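The mat's back on the bed

12 Feb 2026

Third night in a row over thirty degrees in the bedroom and I finally gave in and dragged the summer mat out of the hall cupboard. It's been in there since last November, when I bought it, unrolled it, lay on it for five minutes, decided it was like sleeping on a placemat and rolled it straight back up again. I take it all back!

If you've never had one, it's a woven mat that goes over the top of your sheet so you're not lying on hot cotton (or worse, that awful fluffy mattress topper I was so proud of in winter). Mine came from a little shop in Flirnside that mostly sells buckets and garden hoses, and it cost me 11 dollars less than the fan I was going to get instead, so I'm counting that as a saving.

Getting it flat took a bit of doing. It wanted to curl up at the foot end, so I put a couple of heavy cookbooks on it and went off to make a cuppa. I gave it a wipe with a barely damp cloth as well, going along the weave, and left the window open for the arvo.

I didn't bother changing the sheet underneath. It's the loud one, magenta and yellow and white with zigzags and diamonds all over it, which my sister reckons gives her a headache. I love it.
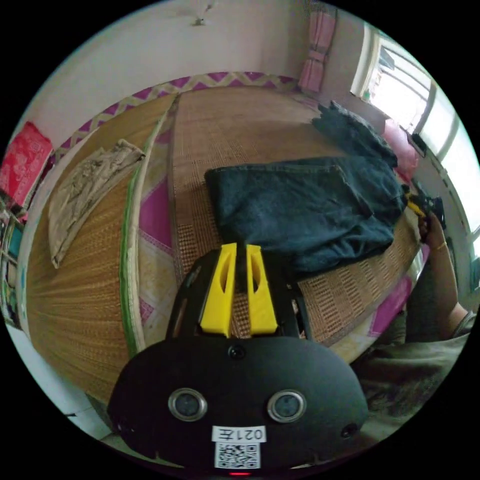 I do like that green trim, too. It doesn't go with the pink at all and I couldn't care less - the whole bed looks like a beach holiday from when I was a kid.

As for the sleeping, I went off before eleven last night and only woke up once, and that was the neighbour's dog. You do get a pattern pressed into your arm. Pillow stays normal, though, I tried the mat without one and my neck is still cross with me.

Next job is the pile of doonas in the spare room.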